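Lidholm opens rental service for café and office furniture

5 September 2019 — Lidholm, the furniture supplier for cafés and small offices, today announces a new rental service under the name Prustari. With this service, customers can take tables, chairs and shelves for a fixed monthly price and return them when the need is over.

The first catalog contains 286 articles. The minimum rental period is six months, and delivery inside the city is included in the price. Orders are prepared in the Ardeleanu warehouse, which was enlarged this spring to 2225 square meters.

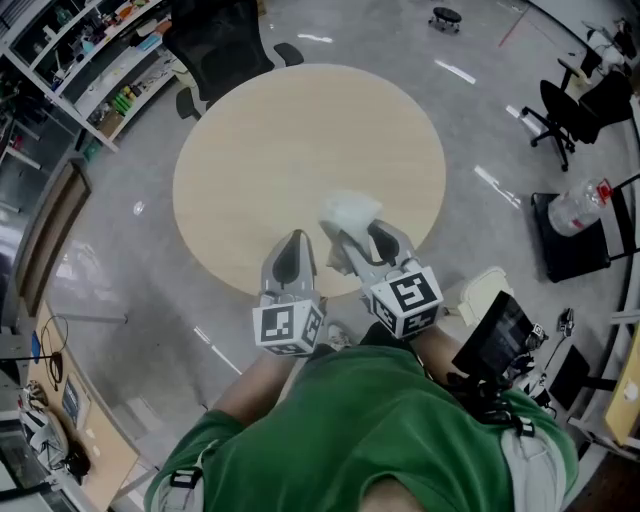
"Many owners of small cafés told us the same thing: the furniture takes a big part of their money before the first coffee is sold," says Mounir Chraibi, managing director of Lidholm. "We wanted to give them more time. After one year they can buy the pieces, and half of the paid rent is taken off the price."

During the test period, 529 pieces were rented to cafés, language schools and two dental offices. Round tables were requested most often — mainly by customers with narrow rooms.

Until the end of December, new customers who rent 200 pieces or more will receive the first month free of charge. Returned furniture is cleaned and repaired by the workshop Unell before it is offered again.

The complete price list can be requested from the Lidholm sales office.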